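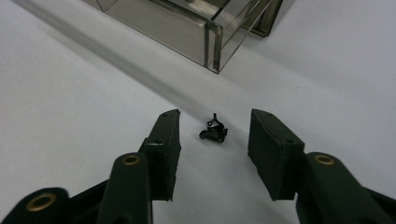
黑色小件混在一起了,先按什么分?

先按形状分,再按大小分,颜色不管。全是黑的,按颜色等于没分。

---

一月,下午三点多开始,接着上回没弄完的。零件盒整理,记给自己,也给Chenxi Lei和Maham看。写得乱,凑合。

起因:Laltonari那批样件送来的时候是一整袋,袋子上只写了2825,没有清单。Henrique拆了直接倒进抽屉,跟Flunau剩下的1295那袋混了。两袋都是黑的小金属件,乍一看一个样。上次装夹具拿错过,拧到一半才发现孔不对,拆了重来,一下午没了。

所以这次全倒出来重分。

### 台面

- 木桌面上铺白泡沫板。黑件放白底上看得清,直接放桌上也行,就是掉了会弹。
- 泡沫板铺之前擦过一遍,上次切双面胶留的碎胶还粘着两块,用指甲扣掉了。
- 盒子放板子靠远的那一边,近的这边留出来摊东西。盒子放近了手老是碰到,试过,别再试。
- 盒子是烟灰色透明那种,带隔板。好处是不开盖也能大概看出哪格有东西,坏处是黑件在灰盒子里,光线一差就看不清是哪种。标签还是得贴。
- 地上是灰地毯。黑的小东西掉进去基本靠手摸。掉了马上捡,不要等最后一起找!!上个月那个带尖的就是Ksawery用袜子找到的。

### 分法

试了一会儿之后定下来的,先这么用:

1. 带竖尖的。顶上有一根细的立着,最容易认,先挑。
2. 弯成圈、中间有小口的。有的同时带竖尖,归第1类,不要来回纠结。
3. 平片,一头翘的。
4. 剩下的。看不出来就进"待定"格,不要硬塞。

有个问题没解决:有几种同时带尖、带圈、还有一条弯的扁舌头。到底是卡扣、铰链还是支架,我和Mieczysław说法不一样。他说是铰链的一半,另一半在Jenkins那边的盒子里。我觉得像卡扣。先按第1类放,等图纸。标签上别写名字,写"尖+舌"。

### 拿法

小件就指尖那么点大,平躺着的时候最难拿。记几条:

- 带尖的从尖下面夹,别夹尖本身,夹尖容易转。
- 扁舌头那头贴着板子,从那头抠抠不起来,从弯圈那侧下手。
- 实在拿不起来就往板子边上推一点,悬空半个再拿。手在下面接着,不接就去摸地毯。
- 一次放一个进格子。一把抓进去看着快,后面挑错的时候全还回来了。
- 亮漆面的件有点滑,手上有汗更滑。擦手。

放进去之前先看一眼格子里已有的是不是同一种。这一步我自己就漏过两次,"平片"那格里混进了带圈的,已经挑出来了。

### 灯

窗户那侧光斜着过来,手和东西的影子会落在台面上,影子软软一大片,黑件落在影子里轮廓就糊。把人往旁边挪半步比调灯管用。Maham建议再加一盏台灯,Dilano的样册里有一款夹桌边的,还没下单,价格没问。

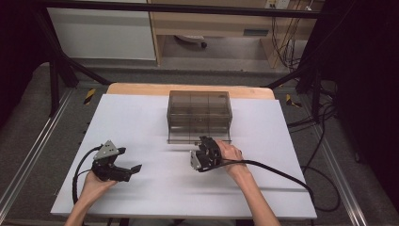 ### 标签

现在的格子标签是便签纸剪的,用两天就翘。换成8毫米的标签带,Mieczysław那台打印机能打,墨带他说还有,没确认。

内容定这样:

| 格子 | 标签 | 备注 |
|---|---|---|
| 左边靠里 | 尖 | 包括"尖+圈" |
| 左边靠外 | 尖+舌 | 名称待定,等图纸 |
| 中间 | 圈 | 不带尖的才放这 |
| 右边靠里 | 平片 | 一头翘的也算 |
| 右边靠外 | 待定 | 每次收工前看一眼 |

标签贴盒子外面朝人的那面,不贴盖子上。盖子会被人拿反,贴盖子等于没贴。Henrique说贴盖子方便俯着看,有道理,那就两边都贴,但以外壁的为准。

2825和1295要不要分开放,还没定。我的意思是分,哪怕形状一样也分,公差可能不同,混了以后没法退货。Chenxi Lei的意思是先按形状放一起,量过再说,不然格子不够。暂时听她的,但每格里垫一张小纸条写来源,至少新放进去的能分清。之前混掉的就没办法了。

### 今天碰到的

- "圈"那格有个件表面掉漆,露出来一点银色。单独包了,给Mieczysław看是不是磨的。
- 隔板有一片松,拿盒子的时候晃。小件能从隔板底下的缝钻到隔壁去,难怪上回怎么分都不对!先拿透明胶从里面粘住,不好看,能用。以后买盒子要买隔板做死的。
- 盒子别整个端着走,先盖好再端。卡口两边都要按到响,只按一边会弹开。
- 泡沫板靠近人的一侧有压痕,小件会卡在坑里站着,看起来像没放平,其实没事。下次翻面用。
- Ksawery路过问能不能用磁铁吸。试了一个,能吸,但吸上来一串,还得一个一个掰,算了。捡地毯倒是合适,磁铁留在抽屉里了,右手边第二个。

### 没做完的

- [ ] 标签打出来,贴上
- [ ] "待定"格清掉,最好跟Chenxi Lei一起看
- [ ] 问Laltonari要2825的清单或者图,邮件我来写
- [ ] 松的隔板换掉,胶布是临时的
- [ ] 台灯问价
- [ ] 跟Jenkins那边确认一下有没有"另一半",有的话拿一个过来对

收工时间五点四十。盒子盖好,泡沫板留在桌上没收,明早接着用。谁要用桌子先跟我说一声,板子底下压着Henrique的草图,别跟着卷走了。

补一句:晚上Mieczysław回消息,说打印机墨带只剩黑字透明底的。透明底贴灰盒子上根本看不见字,得在后面先垫一条白纸。白底的墨带他去定,到了再换。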